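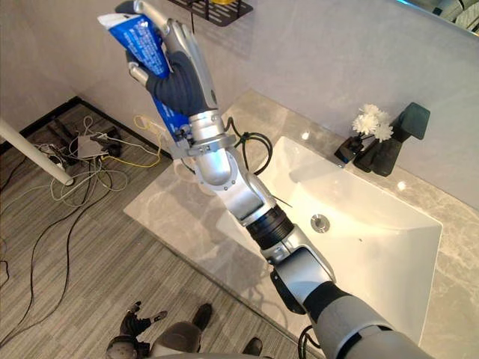
corvid_servo wrote:
Has your team settled on a grip force yet? We have the same task in our section of the course and the tube is the only object giving us trouble. Cups and brushes were fine with fixed finger positions. The tube gets thinner as the paste goes, so any position we save is wrong by the next lab.

Plendineo_lab wrote:
Not settled. We are on position control with a current limit per finger. The fingers close until the limit trips, then hold. It works on a full tube. On a half-used one the fingers keep closing, because the tube gives way before the current rises enough to trip anything.

Task for anyone outside the course: pick up the tube, bring it over the sink, hold it there with the crimped end up, put it back. The squeeze part is next term.

hexkey2 wrote:
Crimped end up is the wrong choice IMO. You want the flat end in the fingers. It is the one part of a tube that keeps its shape.

Plendineo_lab wrote:
Tried it. The flat end is thin enough that the fingertips meet on either side of it and the tube swings. Wrapping the middle gives us contact from more fingers and the tube stays close to vertical.

hexkey2 wrote:
Then your thumb is in the wrong place. A pinch with the thumb opposite two fingers holds the flat end fine. Our group at Dullitport did 55 lifts that way and dropped 2.

Plendineo_lab wrote:
Lifts from where? If the tube starts standing in a cup the flat end is right there for you. Ours starts lying on the counter.

hexkey2 wrote:
Standing in a cup. OK, that is a fair difference. I still think a middle wrap will hurt you next term when you have to squeeze from the bottom up.

tmarsh_ee wrote:
Separate question. What are you doing about the cable at the wrist? I see it loops out to one side. We had a loop like that catch on a faucet during a return move and it pulled the connector halfway out. The arm kept going since nothing was reading the connector state.

Plendineo_lab wrote:
Slack is deliberate – the wrist needs it for the full roll range. We added a keep-out box around the faucet in the planner, with extra margin on the cable side. It costs us some approach angles.

tmarsh_ee wrote:
Margin in the planner only helps if the cable is where you think it is. Use a spiral wrap and two clips on the forearm. You keep the roll range if you put the service loop along the arm.

corvid_servo wrote:
Seconding the clips. Also, the Sithole notes from last year's course have a table of bend radius against roll angle. Week 4 folder.

Plendineo_lab wrote:
Found the table, thanks. Will try the clips before the July demo.

Back to the force problem. Fatov (the other team in our lab) subtracts a no-load current curve recorded with the hand empty. They say friction in the finger joints was hiding the contact signal at low speed. We recorded 11 closes last night and the spread between them is bigger than the signal from a soft tube.

corvid_servo wrote:
Was the hand warm? Our friction drops a lot in the first few minutes. Run it open and closed for a while, then record.

Plendineo_lab wrote:
Cold start for the first half of them. I will redo it and post the curves.

hexkey2 wrote:
Post the raw current too, please, before filtering. And log which tube you used.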